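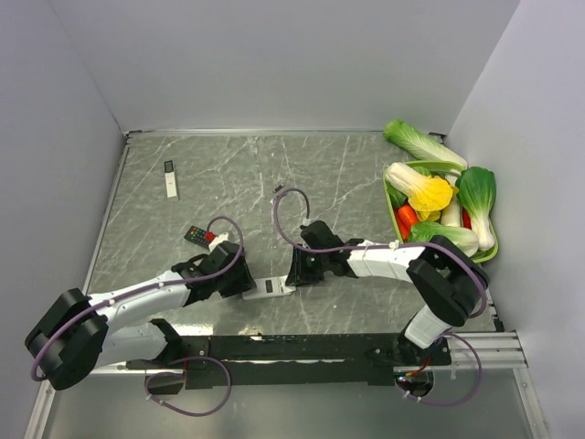
Thursday, May. Second day with the Pravis two-arm kit on loan from Stuver. Goal for today was handoff and shared-grasp work on flat household objects, no pedestal, stock fingers. With the white remote lying between both grippers, one at each end, the two arms form a closed chain, and any mismatch in wrist height goes straight into the part. Set the force limit to 140 in the vendor tool and left it there. Basket of vegetables stays on the right for the sorting task; the right elbow sits just in front of it in this pose, so that approach path needs a higher elbow before we run both tasks in one script.

Cable routing: the purple cable on each arm makes a loop above the gripper. Stuver's manual (p. 2) allows this but gives no minimum bend radius. Asked them for a figure.

Controller log shows 524 dropped packets over 400 cycles, all on the left bus. Swapped the Ovness adapter for our own, rerun tonight.

Ratree Yensuk wants the Stamatopoulos quote next to this one before we decide – their price includes spare fingers, Stuver's does not. Janaka Bhuiyan has the rig from 3 pm. Leave the force limit where it is.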